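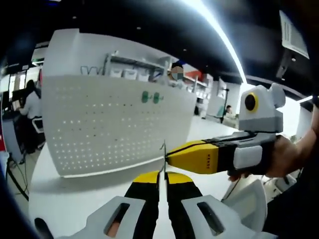 Figure 1. Two hand-held grippers, with a thin dark strand between the fingers of the one at left.

4.2 Notice of troop movements under the May protocol

The protocol signed in May requires Tavard and Anska to give notice of any exercise within the border zone that involves more than 700 troops. Notice is sent through the joint office at Ututdale. The text sets the threshold clearly but leaves open how units from separate commands are to be added together when they train on neighboring ground. Anska has treated such units as one force. Tavard has reported them separately, and several of its larger exercises therefore fell below the threshold on paper.
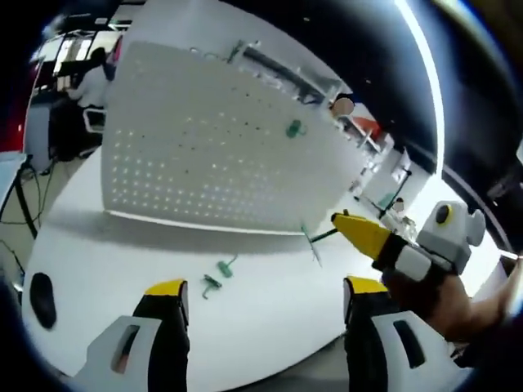
The notice form divides the border zone into numbered grid squares, and each entry must be tied to a single square. This works well for fixed camps. The white pegboard panel shows the same principle in simple form: the holes run in even rows, and the small green peg on its right half has one position that can be stated exactly. A column on the road has no such position, and officers on both sides have entered its starting point, its destination, or both. Of the 284 notices reviewed for this study, those concerning road movements drew the most requests for clarification.

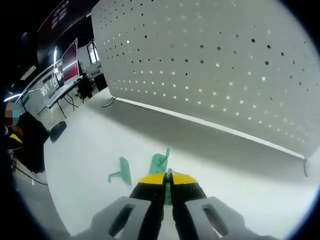 A second difficulty concerns partial information. The protocol allows a receiving state to ask for an inspection only when a notice is "incomplete on its face," a phrase taken from the earlier Omoregie agreement. An observer may know that two units are present and still be able to describe only one of them with confidence. Of the two teal pieces on the white tabletop, the left lies in open view, while the other is partly hidden behind a gripper finger. A notice that lists both units but describes one in vague terms is complete on its face, and the right to inspect does not arise. 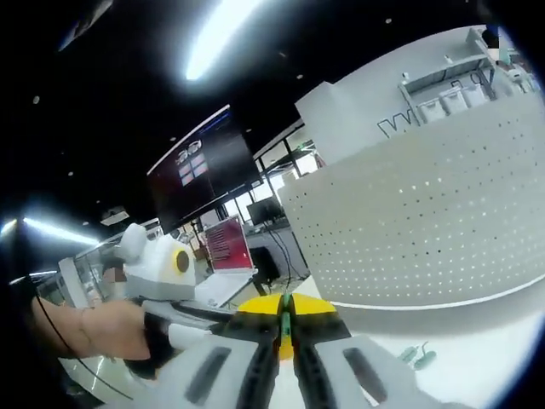 Figure 2. Hand-held gripper, with a hand around a black grip at left.

The joint office considered 3 draft changes to the inspection clause. Anska supported 2 of them. Tavard asked that all be deferred until the threshold question is settled, and the clause remains in force as signed.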